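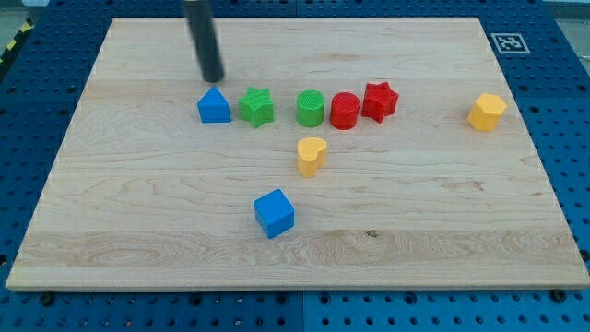

Terevico > News > Community Programs

Dasirthorpe Library Adds Shape Block Sets to Its Lending Collection

Families, child care providers and teachers in Dasirthorpe may now borrow sets of colored shape blocks from the public library. The sets joined the lending collection in October and can be checked out at the main desk with any valid library card.

The purchase was paid for through the Terevico Early Learning Fund, which supports small projects in public libraries and preschools across the county. The library received 80 sets. Each is packed in a drawstring bag with a printed contents card, and most come with a flat wooden play board on which the pieces can be laid out, sorted and lined up. The boards are lent separately on request, as many families prefer to use a table or the floor at home.

"Parents have been asking us for years for something their children can handle," said Fidelina Bermúdez, head of children's services. "We lend books about shapes and colors, and those books are very popular. A child who has just heard one read aloud usually wants to pick something up afterward. Now we can send the blocks home in the same bag as the book."

Planning for the collection started last spring, when the children's department asked cardholders which kinds of toys they would be most likely to borrow. The library received 404 completed forms. Building and sorting toys were the first choice, ahead of puzzles and musical instruments. Several respondents asked for pieces large enough for toddlers, and others asked for sets that could be wiped clean. Both requests were written into the order.

The sets are supplied by Huttunen, which also provides shelving and bins for the children's room. The order includes replacement pieces, and the library will keep a stock of these at the main desk. Borrowers who lose a block will not be charged for the first missing piece. They are asked to note it on the contents card so that the set can be completed before it goes out again.

A set may be kept for three weeks and renewed once if no other cardholder is waiting. Child care centers and schools may borrow up to six sets at a time on an institutional card. Sets must be returned inside the building during open hours. They should not be placed in the outdoor book drop, where the bags can jam the door and the boards may be damaged.

Returned blocks are wiped down and checked against the contents card before they are shelved. Staff members ask that borrowers not soak the wooden boards or put them in a dishwasher. A damp cloth is enough for ordinary marks. Variations in the grain and small knots are natural to the wood and do not need to be reported as damage. Splinters, cracks and loose edges should be reported, and the board will be withdrawn.

The library has also prepared a four-page activity guide, written by early childhood specialist Catinca Vlad. It suggests simple games for children from age two through first grade, including making a row of blocks and asking a child to name each color, grouping pieces by shape, and covering one piece with a cloth while the child works out what is missing. Older children can copy a pattern from memory or give spoken directions to a partner who builds it.

"Adults sometimes feel they should be teaching the whole time," Vlad said. "Ten minutes of sorting, with some talk about what goes where, is plenty. If the child would rather build a house and knock it down, let that be the activity for the day."

The guide is available in English and Spanish. Paper copies are tucked into each bag, and additional copies may be picked up in the children's room. A large-print version can be requested at the main desk.

Two introductory sessions will be held in the Multari Room on the ground floor, one at 10:30 a.m. for families with children under four and one at 4 p.m. for school-age children. Dates are posted at the main desk. Registration is not required, but space is limited and children must be accompanied by an adult. Sets will be available to check out at the end of each session.

The Terevico Early Learning Fund awarded the library $2,000 toward the boards and activity guides, in addition to its purchase of the blocks. The library added $700 from its materials budget for bags, labels and storage bins. The children's department will review borrowing records after one year and will then decide whether to extend the collection to other kinds of toys.

Child care providers who wish to apply for an institutional card should bring a copy of their current license and a photo ID. Cards are normally issued the same day. Existing institutional cardholders do not need to reapply, but they should confirm the names of the staff members who are authorized to pick up materials.

Questions about the collection may be directed to the children's department in person or by telephone during open hours.

Contact Us | © Terevico Early Learning Fund. All rights reserved. | Back to top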